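Looking after your backpack: common questions

4/14/21
By Maritza Mosquera

Can I put my Pumham backpack in the washing machine?
We'd rather you didn't. The padding in the back and shoulder straps goes lumpy, and the coating on the inside of the fabric starts to flake. Wash it by hand in a bath or large sink with lukewarm water and a small amount of mild soap.

What should I do before washing it?
Empty every pocket, including the small one inside the lid. Turn the bag upside down with the zips open and shake it. Crumbs and grit can be brushed out of the seams with an old toothbrush.

How do I dry it?
Hang it upside down by the bottom loop with all the zips open, out of direct sun. Allow two days. Don't use a tumble dryer or put it on a radiator.

It smells musty. Will washing help?
Usually. If it doesn't, leave the bag open outdoors on a dry day and try again. Please don't use bleach or fabric softener.

Does the reflective strip need special care?
Wipe it with a damp cloth. Don't iron it or scrub it with anything rough. Fine creases are normal on a bag that gets folded.

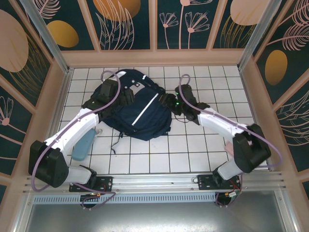 How should I store a bag I'm not using?
Folding it for a week or so does no harm. For longer, stuff it lightly with a towel and keep it on a shelf or a hook. Bags left flat under something heavy keep their creases, and the padding can take a while to come back.

The strap ends hang down and get caught. Can I cut them?
You can, but leave enough to let the strap out over a winter coat. Rolling the spare length up and holding it with an elastic band works just as well. If you do cut, seal the end or it will fray.

Do you repair older bags?
Yes, if we still have the parts. Khurram Mohmand looks after repairs and can replace zips, buckles and straps. Quote the number on the label inside the main pocket. Bags with numbers below 1159 use an older buckle that we no longer stock, so on those we change both halves. Please send the bag clean and dry.

Last updated: 4 months after first publication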